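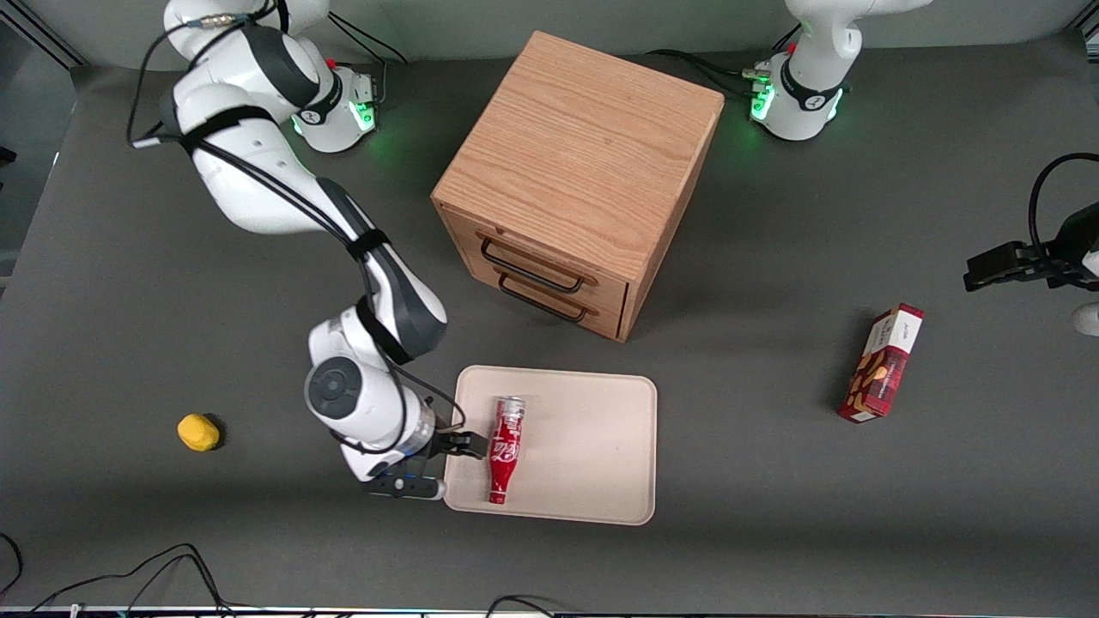

The robot's right arm reaching toward the beige tray, where a bottle is lying.

Small Gadgets, Big Relief: the MacDonald Desk Dock

Thursday, August 25, 2022

If you've been reading this newsletter for a while you know I have a thing about cables. Too many of them, always the wrong end on top, and one that slides off the back of the desk the second you unplug it. So when the MacDonald Desk Dock landed in my hands I cleared off a Saturday and went all in!

The dock is a flat little box, a bit longer than a paperback, that sits under your monitor and gives a thin laptop back all the ports it lost. You run one USB-C cable to the computer and everything else stays plugged into the dock. On the back there's HDMI, a network jack, two regular USB ports and the power input. On the front you get one more USB-C, a memory card slot and (hooray) a headphone socket where your hand can reach it.

Setup took me less time than finding the scissors to open the packaging. My laptop picked up the monitor right away, and the keyboard and mouse followed a second later. No driver to install on either of the two machines I tried. The older one did need a restart before it noticed the network jack, so keep that in mind if yours seems to be ignoring you.

What I like best is the cable. It's 34 inches long and braided, and that extra length is lovely if your laptop lives on a stand or off to the side. The one that came with my old Wernitz dock was so short I had the box practically hanging in midair. MacDonald also puts the laptop cable on the left side, away from the other plugs, and I've stopped yanking out the wrong thing when I head to a meeting.

Shakuntala Rastogi, who handles the help line at our Hundbridge store, borrowed the second sample for a week. She edits video for her daughter's dance school in the evenings and moves a lot of big files. Her notes: card reading is quick, the box gets warm but never worrying, and she wishes the front lights were dimmer. I agree about the lights. Mine has a square of black tape over it now.

A few things to check before you get one. Your laptop's USB-C port has to carry video, and some cheaper models only do charging and data. Look for a small lightning bolt or a "D" shape next to the port, or bring the laptop in and we'll plug it into ours. The dock runs one external screen, so if you're a two-monitor person you'll want the bigger version, due in February. And the power brick for your laptop still has to come along, as the dock passes power through but doesn't come with a charger.

We have 12 of them at Hundbridge and a smaller pile at the Prirnbridge store, where there's also one set up on the counter next to the printers. Go ahead and poke at it, swap the plugs, try your own headphones. The item number is 2134 if you'd like one held for you by phone.

Next issue I'm testing keyboards, including a very clicky one that has already gotten me moved to a different room at home. If there's a model you want me to try, reply to this email and I'll see if I can get hold of it!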